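Wendell: a list of small household things and what people call them

README and data card for release 2

Wendell is a table of 349 small objects of the sort that end up on a table, with the names people give them, a few facts about their shape, and a note on where they ought to be put away. It's one text file, plus this one, which is longer than it should be.

The name has no meaning. It was what the first folder was called, and by the time anyone wanted to change it the folder had been linked from too many places.

What's in the download

wendell.csv - the table, one row per object
names.csv - every name ever suggested for every object, including the rude ones, which are flagged
categories.txt - the categories and the rules for each
changes.txt - what moved between releases, mostly things leaving "misc"
README.txt - you're in it

Everything is UTF-8 and comma separated. Commas inside a note are quoted. If your spreadsheet opens the ruler as a date, that's between you and your spreadsheet.

Why it exists

Kerttu Lahtinen was trying to write labels for the storage bins in a shared workroom in Mostton and found that two people could not agree on what to call a thing they were both holding. One of them wanted "marker." The other wanted "pen." The bin had room for one word. A reasonable person would have written "pens etc." and gone home. Kerttu started a spreadsheet.

Jarmo Tuominen joined in September with a set of opinions about fake fruit, and the list roughly took its present form over that winter.

The columns

item_id: A short code. It never changes, even when we find out we were wrong about everything else in the row.

main_name: The name we settled on. Lower case, singular unless the thing only comes in a bunch. "Grapes" stays plural. Nobody in either camp was willing to write "grape cluster" on a bin.

other_names: Names in real use, separated by semicolons. A name gets in if at least 2 people came up with it without being prompted. This keeps out "sparkle stick," which one person campaigned for.

category: One of the 9 described below. Every row has exactly one. This has caused more arguments than the names did.

looks_like: What the object is most often mistaken for. For a lot of rows it's blank. For artificial food it's the whole point.

stands_up: yes, no, or "if you insist." An upright bottle stands up. A marker with a flat cap is "if you insist."

rolls: yes, no, or slope. "Slope" means it only rolls on a table that isn't level. All tables aren't level.

see_through: clear, tinted or no. Clear bottles go by the bottle, whatever is in them. This was a mistake and will be fixed someday.

put_away: Where it lives when it isn't out. Plain words, such as "pen cup" or "fruit basket."

notes: Anything else. Some of these are useful. Others are a record of somebody's afternoon.

The categories

long_thin
Pens, markers, rulers, chopsticks, paintbrushes. The test is whether you'd keep it in a cup. A ruler fails the test in most cups and is included anyway.

paper
Notebooks, envelopes, loose sheets, receipts. A sticky note is paper until it's stuck to something, after which it belongs to whatever it's stuck to.

food_real
Things that will get worse if left out. Kept short on purpose.

food_fake
Things that won't. Grapes, lemons, bread rolls, a very convincing carrot. Leaves attached to fake fruit are part of the fruit. Leaves that have come off get their own row, a decision Jarmo still calls cowardly.

drink
Bottles, cans and cartons with something in them, or that look as if they're meant to have. An empty bottle is a holder. We know.

holder
Baskets, bowls, trays, boxes, the cup that the long_thin things go in.

cloth
Towels, napkins, socks. There's one glove. There has only ever been one glove.

kitchen
Spoons, peelers, lids, whisks. Long kitchen things were moved out of long_thin in this release after a complaint that was entirely fair.

misc
Shrinking. It had the tape measure, the tape, and the other kind of tape when we last looked.

How names were collected

Objects were put on a table and people were asked what they'd call them if they had to shout for them from the next room. That wording matters. Asked what a thing "is," people get careful and say "writing implement." Asked to shout, they say "the gold one."

"The gold one" turned out to be a problem of its own. Plenty of names only work when the thing is lying next to other things. A gold marker is "the gold one" beside a clear ruler and "the marker" beside a lemon. Names like that are in names.csv with the flag "depends," and they don't count toward the main name. If you're using the list to write instructions for other people ("put the gold one back first"), those flagged names may be the best part of it, so don't throw them out just because we put them in a side file.

People answered in English. Several of them think in Finnish, and it shows in the rows for cheese tools.

Checks

Each row was read by one of us and argued with by the other. Rows where we still disagreed are marked "K" or "J" in the notes, after whoever won. There are 8 rows marked with both letters. They're all baskets.

We ran the file through Mivel, our small script that looks for missing commas, doubled spaces and categories that don't exist. It's included in nothing and shared with no one, out of kindness. It found a category called "holdre," which had been sitting there since release 1 with one bowl in it.

Baskets

These get a section because people keep writing in about them.

A basket with holes in it is a basket. A basket that's solid all the way around is a bin, unless it has handles, when it's a basket again. Plastic that's been molded to look woven counts as a basket, and its color goes in the main name only if there's another basket of the same shape. The result is that "mint basket" and "basket" sit in neighboring rows and are told apart mainly by faith.

A basket full of fruit is two rows: the basket and the fruit. If the fruit is hanging over the rim it's still two rows. We tried a combined row once and then had to decide what happened to it when someone took out a lemon.

Things this list is good for

Writing labels for bins and shelves. Making tidying-up instructions that a tired person can follow. Checking whether the word you were going to use is one other people would use. Settling a bet, within reason.

Things it isn't good for

Weights and sizes. We don't have them. The Keskinen list, which some of our earliest rows were copied from, did have sizes, in a unit that was never written down, and we took them all out.

Allergy information. Please don't.

Anything larger than a loaf of bread. There was a chair for a while. It's gone.

Known problems

Drinks are thin on detail. A clear bottle of something pale gets "bottle" as its main name, and whatever the label says ends up in the notes if anyone bothered to read it. The price sticker isn't an object and doesn't get a row, no matter how long you spent peeling it off.

Color words are a mess. "Red" covers everything from tomato to nearly black in the grape rows. Jarmo proposed splitting out burgundy. Kerttu proposed that Jarmo do it. It hasn't been done.

Pens are overcounted in the sense that there are a lot of pens. If you're picking rows at random you'll get pens. Pick by category first and then by row.

The put_away column assumes you own a fruit basket and a pen cup. If you keep your pens in the fruit basket, find and replace will sort it out.

Some objects look like others only when they're partly covered. Half a pen under something else could be a chopstick or the end of a brush, and the looks_like column pretends otherwise. Name it after you've moved the other thing - that's the only advice we have.

Putting things away in order

The order field people asked for isn't in this release. What we do have is a habit, and it works well enough at the end of the day. Long thin things first, while there's still a clear path to the cup, and then anything lying on its side that could roll. Fruit goes in the basket tail end first, so the leaves stay on top and don't get crushed. The basket itself goes last. Moving the basket first feels productive and leaves you holding a basket.

When two long things are crossed, lift the top one. We wrote this down after watching grown adults pull out the bottom one, repeatedly, like a party game.

Desk things and table things
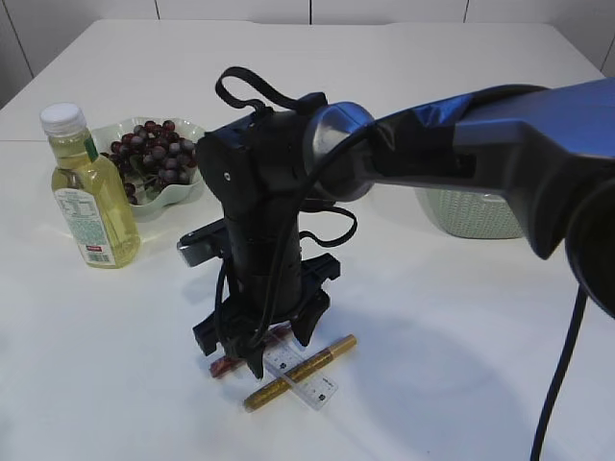
Clear ruler and gold marker, both long_thin. 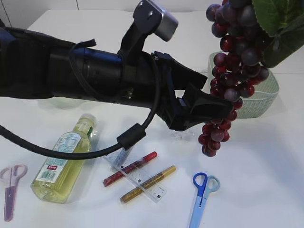

Can I add my own names for an item without breaking the file?

Put them in the other_names column after a semicolon and leave item_id and main_name alone. If you'd like them in the next release, send us the row and tell us how many people used the name without being asked to. Spelling variants are welcome. "Sparkle stick" has been considered.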